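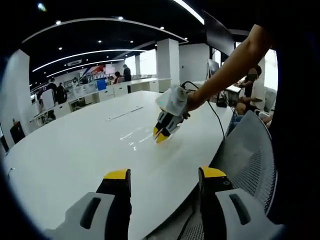 The big white table at Osness, with the back row of desks and the window side of the floor behind it.

OSNESS OPENS ITS MEETING TABLE TO THE NEIGHBORS

Hi everybody, Humaira Lodhi here from Osness, the shared office on the Martens side of town. I get to write the press releases because I talk the most, so please bear with me!

The news is simple. Starting in June, our large conference table can be booked by people who don't rent a desk with us. Book clubs, block groups, small shops doing their yearly planning, a family sorting out a reunion, whoever you are, come on in. Up to now you had to be a member, and I've been turning nice people away at the door for ages (I hated it).

A booking runs 2 hours and costs $20. You get the table, the chairs, the coffee corner and the wifi. Our whole floor is 1,273 square feet, so you'll be sharing the air with folks working at their desks, and we ask everyone to keep it to normal talking voices. If your group is the kind that sings, call me first and we'll find you an evening.

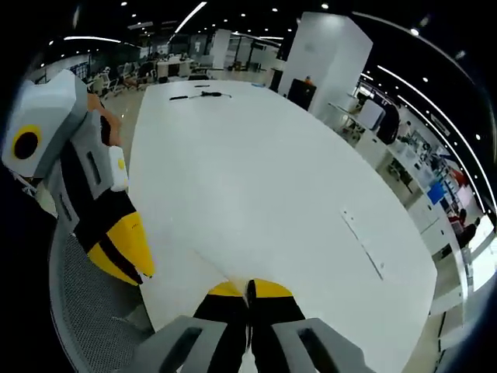 Picking a table took me most of the winter. I must have sat at every one in the Ratedo showroom, and I kept going back to the rounded shape, mainly on account of my hip, which has met the corner of every square table I ever owned. The plain white top won me over too, glossy as it is, and so did the long panel set flush into the surface, so there's no bump under your papers when you spread them out. Yes, it shows fingerprints. We keep a cloth in the coffee corner and I wipe it down more often than I'd like to admit.

The chairs are the gray mesh kind. I wanted padded ones and got outvoted, and after one long June afternoon last year I came around, they really are nicer when it's warm. Please push them back in when you go!

We put over 600 flyers through doors last week, and a few of them had the wrong phone extension on them. If you called and got the print shop, I'm so sorry, and so are they. The right way to reach us is the booking page on the Osness website, or just stop by the front desk and ask for me.

We're also having an open house on Saturday from 10 in the morning. Tovomach, the bakery downstairs, is sending up rolls and something with apricots that I've already tried twice. Come sit at the table, plug in your laptop, ask me anything you want about bookings. Kids are welcome, strollers fit in the elevator, and there's bike parking by the side door.

Press contact: Humaira Lodhi, Osness front desk. Reporters are welcome on Saturday too, and I'll save you a roll.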